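Rebacking a cloth binding, part two

Feb 12, 2018

The Lokdale surveying manual is back out of the press, so I can write up the second half of the job. Part one covered the collation and the cleaning. To recap for anyone who skipped it: octavo, 322 pages including the tables, two folding plates, original cloth, spine torn along both joints and missing a piece at the head. I bought it from Avar Books as a reading copy and the listing was accurate, including the line about the smell.

The text block was sound. The sewing is on two tapes, all thread intact, with one loose signature near the back that I tipped in with paste. I did not resew. I know some people would have. The first and last gatherings had pulled slightly at the fold and each got a guard of thin Kamata tissue, torn and not cut so the edge feathers out. Grain runs parallel to the spine.

Picking the new cloth took longer than any of the repairs. The original is a brown that has gone toward olive where it saw light, and the turn-ins under the pastedowns are still much closer to the first color. You have to decide which one to match. I match the outside of the boards, as they are now, on the theory that the spine will be seen next to the boards and never next to the turn-ins. Swatches should be checked in daylight and again under whatever lamp the shelf has. A warm bulb will pull a tan cloth and an olive one closer together than they are.

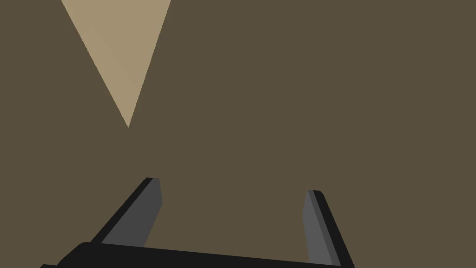 Pale tan on olive brown.

I went with a plain-weave book cloth, paper backed, and toned it with thin acrylic in two coats. The first coat was too red. Toning a test strip from the same roll is worth the cloth, and the strip should be fully dry before you judge it. Mine dried darker by more than I had allowed for.

Lifting the old cloth on the boards is the part that can go wrong quickly. I cut along the joint just inside the groove, then slid a lifting knife under the cloth at a low angle and worked back far enough to give the new cloth something to hold. The rear board came up cleanly. The front board did not. There was a patch near the tail where the cloth had been glued with something much harder than the rest, most likely an earlier repair, and a little of the board surface came away with it. I filled that with paste and paper fiber, let it dry under weight, and sanded it flush.

The old spine piece came off in three sections. I backed them with Japanese tissue, trimmed the frayed threads, and kept them flat between blotters until the new spine was on. The old lining underneath was printed waste from some other job, a column of freight rates. I soaked it off, dried it, and put it in an envelope that now lives with the book.

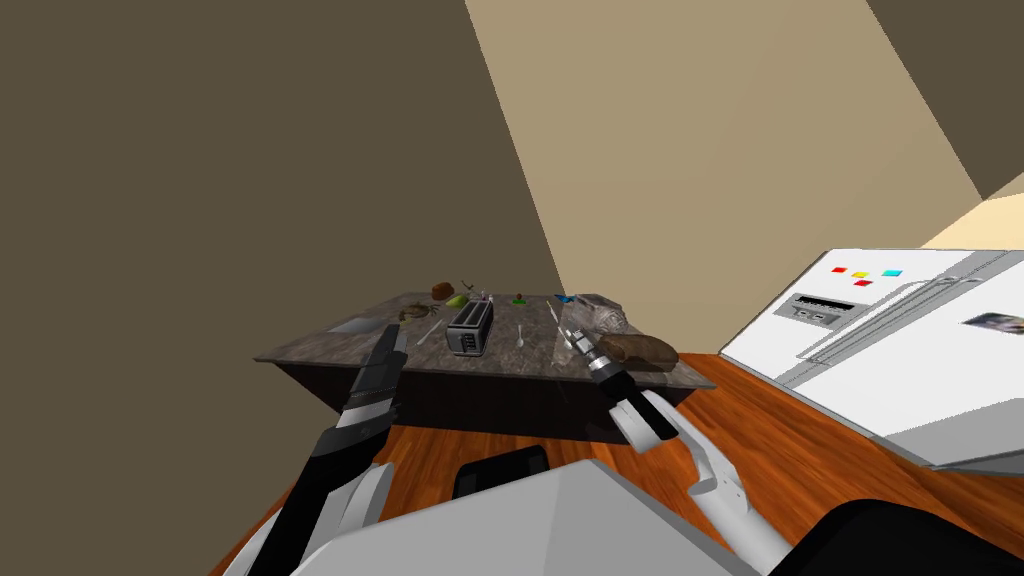
The endpapers were the next problem. The front pastedown had to be lifted at the joint so the new cloth could be turned in, and it is a marbled sheet, so any tear shows. It is a stone pattern with no combing, which helps, as small losses can be toned by eye without having to line up any veins. For scale of pattern and general color, look at the top of the kitchen island in the picture, that gray and brown mottle. The paper is a bit finer and leans further toward gray. I dampened the joint with methyl cellulose through a strip of blotter, waited, and lifted with a bone folder. One small tear at the head, toned with watercolor pencil. It can be found if you go looking for it.

Attaching the spine was routine. Mull first, then a hollow of one on and two off, then the new cloth over that and under the lifted edges of the old. I used a mix of PVA and Grademari wheat paste for the cloth to board joints and straight paste everywhere that touches the text block. The mix gives more open time than PVA alone. Rub down through waste paper, not directly, or the toning will burnish.

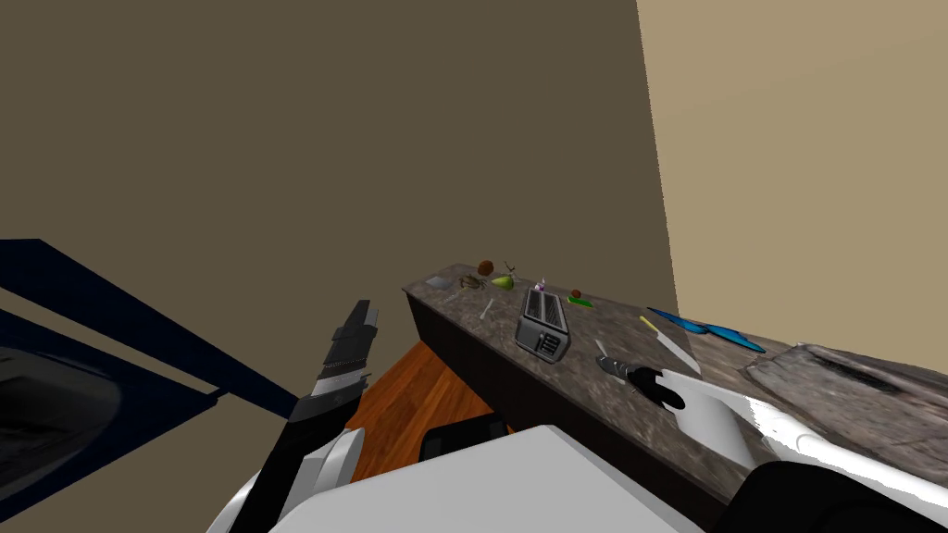
Then it went into the press with the joints set by knitting needles and was left there for over four days. I changed the blotters twice on the first day and once each day after that. The boards came out flat. The front joint is slightly stiffer than the back, which I put down to the fill.

The old spine pieces went on last, with paste, aligned to the title. The lettering has lost most of its gold and I left it alone. The missing piece at the head now shows as new cloth, a shade lighter than it should be.

Remaining work: the folding plates. One has a split along its center fold and the other was refolded wrong at some point and has an extra crease running through the index diagram. I want to flatten both before deciding whether to put them back in on stubs. The second bottle of methyl cellulose is nearly gone, so that will probably be March.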